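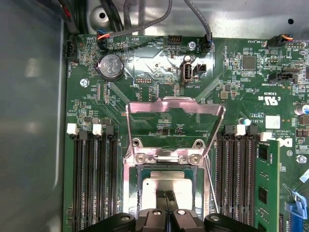

Ciltau opens desktop refurbishment service in Pladham

Ciltau will begin taking in used office desktops at its Pladham workshop in June. Firms clearing 25 machines or more can have them collected. Each tower is opened, cleaned and checked part by part, from processor and memory to power supply, before it is passed for resale.

The company handled 1,902 desktops at its Hulell site last year and returned 772 of them to the offices they came from. The rest were sold on or broken down for spares.

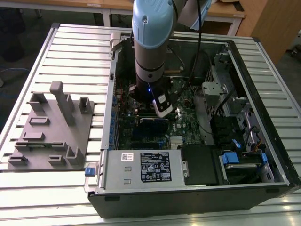 Lâm Cù said that most of the office towers sent in need very little – a new coin cell, more memory, a good clean – and that firms often replace them too early.

Pladham has benches for work on full-size towers, with the side panel off and the case laid flat.

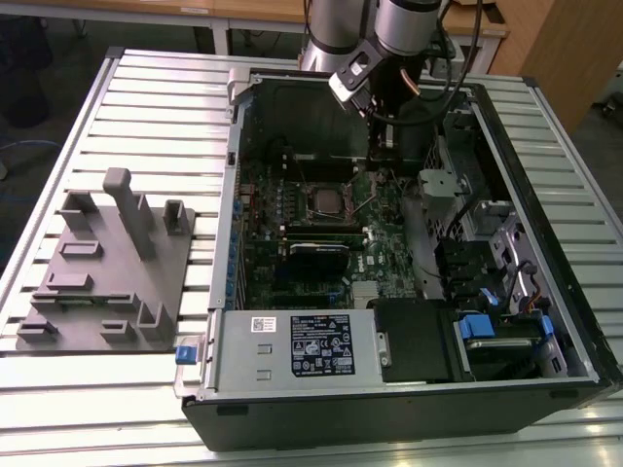
A Dell desktop open on the bench, with the processor in its socket.

Prices are set per machine and include a written parts list. Drives are wiped or returned, as the customer prefers. Collections can be booked through Quyên Từ at the Pladham office, open until 4 pm. 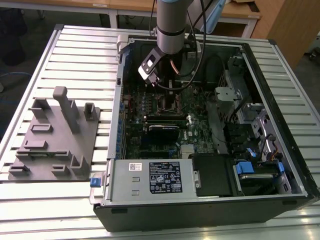
Open tower showing the graphics card, power supply and drive bay.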